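Pollow Countertop Water Filter
Set-up Guide, Section 4: Fitting and Flushing a New Cartridge
Revised 2021-02-07

Read this section before opening the cartridge. The steps apply to the Pollow and to the older Bevent housing. Owners of the Bouchard under-sink unit should go to Section 5.

Before you start

Turn off the cold tap and move the diverter lever to TAP. Set a bowl under the housing. A small amount of water will run out when the cap is loosened.

Removing the old cartridge

1. Hold the base with one hand and turn the cap counterclockwise.
2. Lift the old cartridge straight up. If it sticks, rock it gently from side to side.
3. Rinse the housing with cold water. Do not use dish soap or bleach.
4. Check the O-ring in the cap. Replace it if it is flat or cracked.
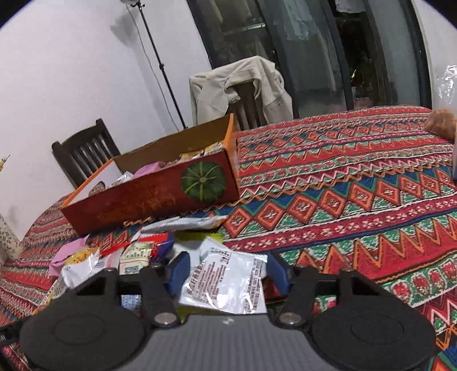
Fitting the new cartridge

5. Wash your hands and take off the wrapper. Keep your fingers away from the open end.
6. Lower the cartridge into the housing, open end down, until it seats on the post.
7. Wipe a thin film of food-grade silicone grease on the O-ring.
8. Screw the cap on by hand until it stops. Do not use a wrench.

CAUTION: Never run hot water through the filter. It can damage the cartridge and loosen the seal.

Flushing

9. Move the lever to FILTER and open the cold tap slowly.
10. Run the water for 8 minutes. Gray water at the start is carbon dust and is normal.
11. Close the tap, wait 5 minutes, then flush for nearly 4 minutes more.
12. Dry the outside of the housing and look for drips around the cap.

Note: If the cap drips, close the tap, move the lever back to TAP and repeat steps 7 and 8. For a leak at the hose end, see Vedden Hose Adapter, page 16.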